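Home | About | Newsroom | Stations | Careers | Contact

Company News

Trellomon Approves Purchase of Two-Arm Packing Stations for Lillport Site

LILLPORT, October. Trellomon will buy 2 robotic packing stations for its Lillport distribution center, the company said. The order was placed with Dedholm, which will supply the arms, grippers and table mounts and handle installation. The stations will wrap fragile household goods before they are boxed.

The purchase comes out of the current equipment budget. A larger order was considered in the spring and put off until the company had its own figures on wrapping time and material use. Those figures come from trials on single items such as cups, using bubble wrap from regular stock.
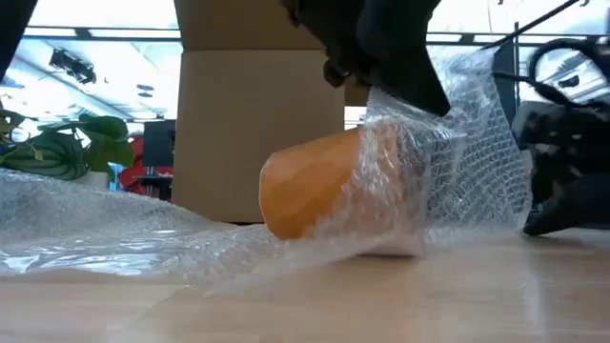 Trellomon set the terms of the order around a short list of goods. Each station must handle 1172 of the 2000 fragile items the site now carries, with no change to the wrap or the cartons. The remaining items, mostly large or heavy pieces, will stay at the hand-packing benches. Trellomon will review that split after the first full season.

Payment is in stages. The first is due on delivery, the next when both stations pass an acceptance run of 1211 orders, and the last at the end of the warranty period. Spare fingertips and cables are priced separately and will be bought from the maintenance budget.

Site work is limited to power, air and floor marking in the east packing hall. Mohammadi, the contractor for the hall, will do most of it on a Saturday so that shipping can continue through the week. No packing jobs will be cut as part of the project, and current packers will be trained to load and clear the stations.

Trellomon stores and ships household goods for independent retailers.

Media contact: Trellomon Press Office, Lillport

© Trellomon. All rights reserved. | Back to top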